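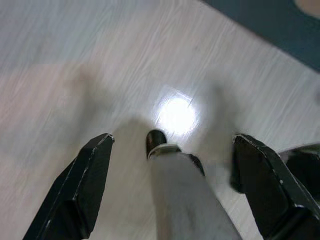 *Vue de la caméra de poignet, doigts noirs d'origine, objet cylindrique gris à embout noir.*

**Banc de préhension : où en est la comparaison des doigts**

L'essai commencé en janvier sur les doigts de pince est terminé pour la partie objets longs. Trois jeux ont été montés sur le même bras, avec le même contrôleur et la même caméra : les doigts noirs d'origine, à bout biseauté, le jeu Anlow à patins souples et le jeu Pap, plus étroit. Vignesh Iyer a fait tourner les séries, Jolán Farkas a dépouillé les enregistrements.

Au total, 1 187 prises ont été retenues. Les prises interrompues par un arrêt du contrôleur ont été écartées, ainsi que celles de la première matinée, faites avec un mauvais réglage de force. Chaque objet devait être saisi sur la table, levé, tenu pendant une rotation du poignet, puis reposé.

Sur les objets cylindriques, les doigts d'origine restent les plus réguliers. L'objet se centre assez bien entre les deux faces et tourne peu pendant la levée. Le jeu Anlow tient mieux les surfaces lisses mais il s'écrase un peu à la fermeture, ce qui décale l'axe de l'objet d'un essai à l'autre. Pour une simple dépose, c'est sans conséquence. Pour une insertion, il faut recaler à chaque fois. Le jeu Pap a surtout servi aux petites pièces. Avec lui, les objets longs basculent dès que la prise est éloignée du centre de gravité, et Vignesh a arrêté la série après 77 prises.

L'usure est le point faible du jeu d'origine. Le revêtement s'écaille sur les arêtes et au bord des becs, comme on le voit sur la vue en tête d'article. Nous n'avons pas mesuré de perte d'adhérence liée à ces éclats. Asif Mengal a demandé un devis à Durilum pour un traitement plus dur ; la réponse n'est pas arrivée au moment de boucler ce numéro.

**Caméra et éclairage**

La moitié des échecs de détection n'a rien à voir avec les doigts. Le plateau clair à motif bois renvoie le plafonnier sous la forme d'une tache blanche presque carrée, qui se retrouve parfois tout près de l'objet à saisir. Le détecteur de contours accroche alors le bord du reflet. Les ombres de la pince compliquent aussi la segmentation, surtout avec un objet gris mat.

Nous avons essayé trois choses :

- exposition bloquée au lieu de l'exposition automatique : nette amélioration, réglage conservé ;
- filtre polarisant : le reflet baisse, mais l'image devient trop sombre pour la cadence voulue ;
- masque fixe sur la zone des doigts : utile, à refaire à chaque changement de jeu.

Béla Orbán propose de poser un diffuseur sous le plafonnier. Le montage est simple et sera fait avant la prochaine série. Si cela ne suffit pas, on passera à un tapis mat sur toute la zone de travail.

**Contrôleur**

Le contrôleur Bulex a été comparé à l'ancien sur une série de 100 fermetures à vide. La position finale est plus répétable, et le seuil de force se règle enfin depuis le script. Il reste un retard à l'ouverture quand la caméra tourne à pleine cadence. Ferenc Katona pense à un conflit sur le bus et va séparer les deux liaisons.

**Suite**

Les doigts d'origine restent montés par défaut. Le jeu Anlow est rangé avec ses vis dans le tiroir du banc ; merci de noter dans le cahier chaque changement, avec le couple de serrage et le nom du masque utilisé. La série sur les objets plats commencera une fois le diffuseur en place. Les enregistrements et le tableau de dépouillement sont disponibles auprès de Jolán.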